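Lerkard 500 kitchen scale: two months of use

The Lerkard 500 is a flat digital scale intended for small quantities. It replaced a Munro spring scale that had drifted far enough to spoil a batch of bread. Stated capacity is 500 g. The display changes in steps of a tenth of a gram up to 256 g and in half-gram steps above that.

Accuracy was checked against a set of brass weights. At 20 g the reading was correct on every attempt. At full load it read slightly high, and the error was the same from one day to the next, so it can be allowed for. Placing the load near a corner of the platform changes the last digit. Centre the bowl.

The tare button is slow. It takes 2 seconds to settle, and pressing it again during that time switches the unit off. Anyone weighing yeast, salt and spices in sequence will meet this fault early. The Incombe scale at the same price does not have it, but its display is hard to read from above.

The platform is small. A wide vessel covers the display completely, and a serving tray is out of the question. Weigh into a small cup, tip it out, and set the portions on a tray beside the scale.

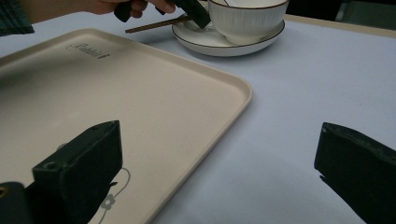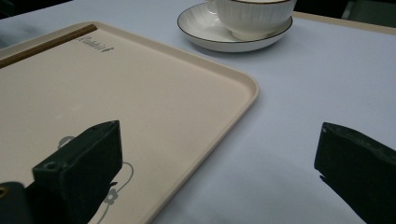 Beige tray with rounded corners and a low raised rim.

Power comes from a flat cell behind a screwed cover. The cover is a close fit and the screw is soft, so use the correct driver. Automatic switch-off cannot be disabled, and it clears the tare value when it operates. Slow pouring, as with coffee, does not reset the timer reliably.

Cleaning is simple. The top plate lifts off and can be washed in the sink. The body must be wiped only, and flour collects in the gap around the buttons.

Bought from Nender in July. The box contained the scale, one cell and a folded sheet of instructions. Recommended for baking in small amounts. For anything heavier, buy a larger scale and accept the coarser steps.

Contact | Copyright Nender Kitchen Notes | Back to top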